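Stop telling beginners to cook from scratch

February 21, 2023

By Ketill Juhl

Written fast, between a pan of lentils and a phone call, so forgive the state of it.

A friend's son moved out last August. First flat, first kitchen, a hob with two working rings. His mother gave him a cookbook as thick as a doorstep, his aunt gave him a pestle and mortar, and I gave him a tin opener and a jar of decent curry paste. Guess which of those got used.

I've been cross about this for years. Everybody who writes about food for beginners seems to think the beginner wants to become a cook. Some do. Most just want tea. They come in at half six, coat still on, hungry, a bit sad about the fridge, and what do we hand them? A recipe that begins with "first, make your stock".

No. Open the packet.

I mean it. Frozen chopped onion. Ready-rolled pastry. Garlic from a tube. Rice in a pouch, ninety seconds, done. Tinned potatoes even, which I'll defend to anyone — drained, dried off, fried hard in plenty of oil till they go brown and a bit ugly. Lovely with an egg.

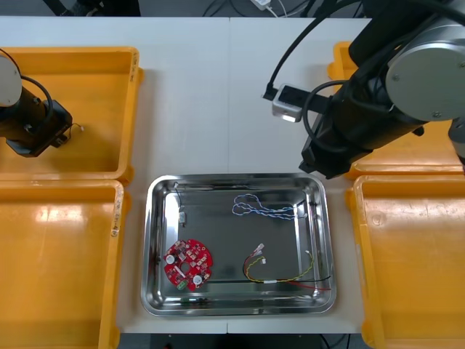 What "from scratch" really costs

People say it's cheaper. Sometimes. If you've already got the cumin and the flour and the good knife and the big pan, then yes, a pot of soup costs next to nothing. If you've got none of it, your first pot of soup is the dearest soup you'll ever eat. I once added up what I'd bought to make one Thai dinner as a student. I could of gone to a restaurant. Twice.

Then there's the time. Recipes lie about time, all of them. "Prep ten minutes" is ten minutes for someone who has been chopping onions for half their life. A beginner takes ten minutes on the onion alone, and cries, and has to look up what "finely" means. Then the tin, then the other tin, then hunting for the lid. By the time it's on the heat they've eaten most of the bread.

And the washing up. Don't get me started. Well, do. One pan, one board, one knife should be the rule for anybody's first 21 dinners. I picked 21 out of the air, three weeks' worth, seems fair. After that dirty whatever you like.

The one my own mother ran on was even simpler. If it needs a sieve, we're not having it.

Where I get shouted at

I said a short version of this at a supper club talk and a man at the back got quite red. Packets are full of salt, he said. You're teaching people to depend on factories. Fair, partly. Some jars are very salty and some are mostly sugar, and I would rather people read the label than not. But he was comparing the jar with a sauce made from his own tomatoes. The person I'm thinking about is comparing the jar with crisps. Or with nothing, which I did plenty of at nineteen, standing up, looking out of the window.

Also he bought his bread. I asked him.

We all stop somewhere. I've never met anybody who grinds flour and churns butter and boils seawater for salt before a cheese sandwich. You draw a line and below it you let somebody else do the work. All I'm saying is let the beginner draw it higher up. It can come down later, on its own, when they get bored of the jar. They do get bored. That's how it happened with me — the same red sauce so many times that one night I threw in some chilli flakes, then another night some anchovies, then I thought hang on, I could just fry the garlic myself. 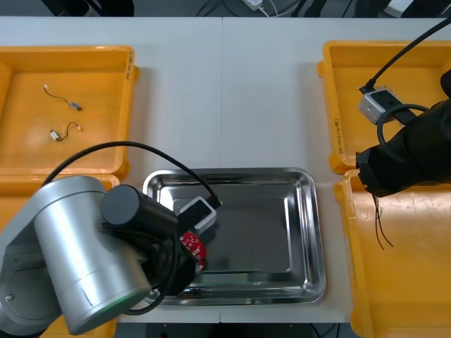
Took me years to get to that point, mind. I'm slow. But every step of it was me being curious with a full stomach, and I don't think I'd of got there hungry.

The other thing I hear is that shortcuts teach you nothing. Rubbish. A jar teaches you heat. It teaches you that the sauce spits if the pan's too hot and catches if you wander off to answer the door. Pasta and a jar is two things that have to be ready at once, and timing two things is the hardest bit of cooking there is. Roast dinners are only that with more pans. You can learn it with a jar or you can learn it with a sauce that took you an hour and which you are now about to burn. I know which one I'd want to burn.

What I'd put in the cupboard instead

Six things, if you're asking. Tinned tomatoes, tinned beans (any), a curry paste, pasta, eggs, and a bag of frozen spinach, yes I know that one's not a cupboard. Oil and salt don't count, everyone's got oil and salt. From those you get a week of dinners, none of them glamorous, all of them hot. Beans in tomatoes with an egg dropped in. Curried beans and spinach. Pasta with the spinach and an egg stirred through off the heat, which some people will say is wrong, and they can come round and tell me.

Leave the cookbook for the second year. Or read it in bed, where they're best anyway. I own shelves of the things and cook from maybe three. The rest I like for the pictures and the bossy introductions.

And can we please be nicer about it. I've sat at tables where somebody nervously put down a lasagne and said sorry, it's only a shop sauce, and everyone went oh no no it's lovely in that voice. You know the voice. That person had layered it and baked it and got it to the table hot with a salad next to it, and had people round, which plenty of good cooks never bother doing. They should of had a round of applause. Instead they went home, or stayed home I suppose, feeling they'd cheated.

The lad with the tin opener rang his mother at Christmas to ask how long you cook a chicken. A whole one! She thought he'd been reading the big book. He hadn't, it was propping up a window. He'd just got fed up of beans and fancied a chicken.

Lentils have caught. Going to have to scrape them.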